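October, gone nine in the evening

My feet ache and there is a mug of tea beside me that I keep forgetting to drink, but I want to get today down before it all runs together. We have been at the gripper comparison since first thing, Vimala Varghese and I, and I have not enjoyed a day at work so much in ages.

The question is simple enough to write on a napkin (and we did, back in the summer). Kikbridge want to take old desktop machines to bits with an arm, and they have two grippers on their list, the Plovance and the Gronby. They would like us to say which. The Plovance is the dearer by 1,854 pounds, and Vimala is convinced it has to earn every one of them. I have had a soft spot for it from the start, so between us I suppose we make one fair judge.

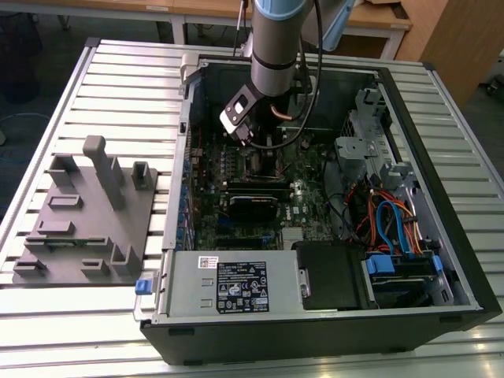
I spent most of the morning on the approach, the dull bit before anything gets touched. A tower on its side is a deep old box, and coming down into it without brushing a cable takes far more patience than I have naturally. The Gronby is the slimmer of the two and it showed straight away: we had a clean path down after 4 tries, and I was ready to write the whole day up there and then. Vimala made me wait. She said a gripper that gets in easily and then holds badly is like a guest who is charming at the door, and I laughed so much I had to stop the arm and start again.

The Plovance took 8 tries, and I will admit I sulked a little through the middle ones. Most of the trouble was in the tilt of the wrist, which I had copied over from the old Fernandes job without thinking. Once I had gone back and set it properly, the whole thing came down as gently as you like. I do wish I had looked at that first! It would have saved us an hour and saved Vimala listening to me mutter.

After lunch (cheese rolls, eaten standing up, crumbs well away from the bench) we moved on to the close-up view, and that was the part I had been looking forward to. I had my doubts about whether a little camera down at the wrist would give us enough to steer by. The fingers take up a fair bit of the bottom of the picture, and I had worried they would hide the very thing we were aiming at. 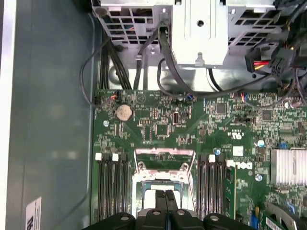 Over the processor socket, from the wrist camera.

I need not have fretted so. There is plenty to line up on, even with the fingers in the way, and I found myself using the metal frame of the socket and the white latches on the memory slots without really deciding to. Vimala prefers the fixed camera for nearly everything and we argued about it very happily for half the afternoon. I think she is right for getting in and I am right for the last little bit, and I told her so, and she wrote down only the first half.

By the time we packed up we had 142 runs in the notebook, counting the bad ones. I have not added up the columns yet and I am not going to tonight. My feeling is that the Gronby wins on reach and the Plovance on feel – there is a softness in how it closes that I can't quite put into a number, which will be no use at all to Kikbridge.

Tomorrow, the controller settings, and I must remember to bring the long screwdriver back from home. Tea is stone cold. Off to bed.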